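Chapter 4
Dried Foods and the Home Store Cupboard

Drying is one of the oldest ways of keeping food. When most of the water is taken out of a grain, a bean or a piece of fruit, the molds and bacteria that spoil it have nothing to live on. The food becomes lighter and smaller, and it can be kept for months without a refrigerator.

This chapter looks at dried foods from the point of view of the person who buys and stores them. We begin with pasta, a food found in most kitchens, and then move on to rice, dried beans, flour and powdered milk. By the end of the chapter you should be able to read a package label, choose a suitable container and plan a cupboard so that older food is used first.

4.1 Pasta as a stored food

Most dried pasta is made from wheat flour or semolina mixed with water. The dough is pushed through a metal plate with shaped holes, called a die, and the pieces are cut and dried in warm moving air. Long shapes such as spaghetti are hung or laid out to dry. Short shapes such as macaroni are dried on trays or moving belts.

The shape matters to the person who stores it. Long pasta needs a tall jar or a deep shelf, and it snaps if it is bent. Short pasta pours easily and fits almost any container, but the same weight often takes up more room.
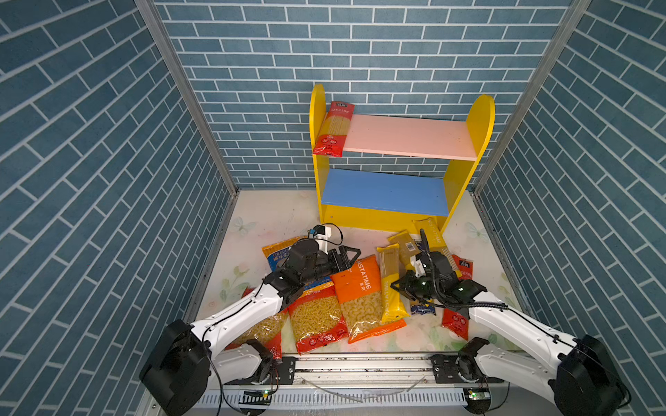 Figure 4.1 Packaged pasta. Clear windows show the long strands of spaghetti and the curved elbows of macaroni.

Packages are usually sold by weight. A 500 g package of spaghetti will serve four to six people, depending on what is eaten with it. Check the weight before comparing prices – two bags of the same size on the store shelf may not hold the same amount.

Once a package is open, fold the top down tightly or move the contents to a jar with a good lid. Write the date from the package on the jar. Keep it away from the stove and the sink, where heat and steam collect. Look for small holes in unopened bags too. Pantry moths and weevils can get through thin plastic and paper.

In Section 4.2 we follow a household in the town of Zeltulia as it sorts out a crowded cupboard over 90 days. Before reading on, make a list of the dried foods in your own kitchen and note the date on each one.

Related chapters
Chapter 3: Canned and Bottled Foods
Chapter 5: The Refrigerator and Freezer
Chapter 9: Planning Meals for a Week
Appendix B: Weights and Measures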